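Last updated: April

Filed under: Looking at Art, Days Out

I've been meaning to write about the Inês Lobo show at the Aitken for weeks, and then I went back on Thursday for a second look and came home with so much more to say that I nearly gave up again. So this will be a bit of a ramble. Sorry in advance!

If you don't know her work (I didn't, until a friend dragged me along), she's a printmaker who trained in Porto and then spent years doing other people's editions before she showed anything of her own. The big series is called Cletimora, seventeen woodcuts of the same stretch of estuary, and it takes up the whole of the upstairs room. They're hung low, lower than you'd expect, so you end up stooping a bit to look into them. I thought it was a mistake the first time. By the second visit I'd decided I liked it, although my back hadn't.

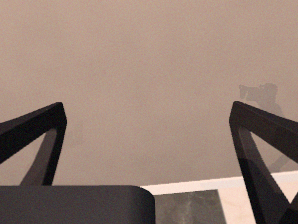

What got me was how little ink there is. Several of the Cletimora prints are nearly all bare paper with one long grey line where the water meets the mud, and then a tiny cluster of marks that could be birds or posts or nothing much. Keir Kerr, who wrote the catalogue essay, makes a lot of her debt to Japanese prints, and I'm sure he knows far more than I do, but I kept thinking of old sea charts — all that empty space with the odd number floating in it. My gran had one framed in her hall and I used to stare at it while everybody said their goodbyes.

Downstairs is the earlier stuff, and I'll be truthful, I found it harder going. There's a set of etchings of factory yards that are technically brilliant (the blacks are like velvet) but a bit airless. You can feel her working for somebody else's approval. The exception is a little drypoint called Flerer, hardly bigger than a postcard, of a woman asleep on a bus with her mouth open. It's funny and tender and I'd have taken it home under my coat if I were that sort of person.

I did ask about prices. The smallest of the new prints is £400 unframed, in an edition of 70, and I went as far as checking my bank balance on the stairs. The larger ones go up to £1,791, a figure so oddly exact that I asked the girl on the desk whether it was a typo. It isn't. She didn't know why either.

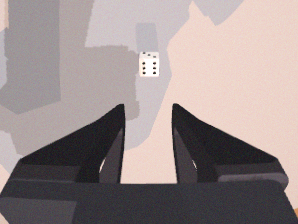 I've never bought a proper print, only posters and one watercolour from a church fair, and I keep going round in circles about it. Part of me thinks you should only buy a thing if you'd be miserable without it. The other part says I spent nearly that much on a sofa I don't even like! My sister's view is that I should wait for the bonus and stop reading catalogues in bed.

Anyway, practical bits. The Aitken is free, it opens at ten, and the upstairs room has lovely side light until just after lunch, when the blinds come down and everything goes a bit flat. Go in the morning if you can. The café next door, Flokutetti, does a very good almond cake and a rather weak coffee. The catalogue is worth having for the plates alone, though the grey in number nine has come out much too blue.

I'm going to try and get along to her talk before the show closes. If anyone else is going, give me a shout and we can share a lift.

6 comments · 14 shares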